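Skatard Home Kit - notes for week 6
Course: Service Robots in Practice, Clokolholm
Updated November 15, 2021

Read these notes before the practical session. We continue with the question from last week: what does a buyer receive when he orders a kit, and what must he still do himself?

The Skatard kit is sold by Bisgaard in two versions. The basic one has the mobile base, the mast and the arm. The full one adds the simulator, Skenow, with 162 ready tasks for kitchen and living room. The basic version costs 2000 euros and the simulator licence is 3000 euros per year for a school. So the software is dearer than the machine, and you should keep this in mind when you write your review.

What we look at in Skenow

1. Surfaces. Stone, metal and glass reflect light differently. A grey tool on grey stone is a hard case for any vision program, and you should test it early.

2. Long thin tools. Knives and spatulas can be gripped at the handle only. Write down which grip point the planner suggests, and if you agree with it.

3. Driving near a counter. The base must stop close enough for the arm to reach, but the mast must not touch the edge. The seller gives a default distance - please do not trust it before you have tried your own.

4. Markers. The square black-and-white tags help with calibration. The manual explains them in chapter 2, rather briefly.

For the report: one page, your own opinion, and one screenshot from the kitchen task, taken from above like the one at the end of these notes. The deadline is the same as for the other groups. 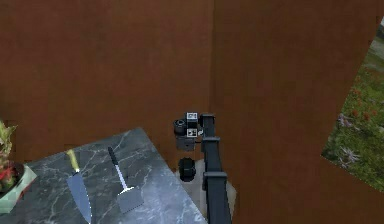 Comment from a reader of the course page: We bought the full version in June and the licence was the difficult part, as it is tied to one computer. Please ask Bisgaard for a shared one before you pay.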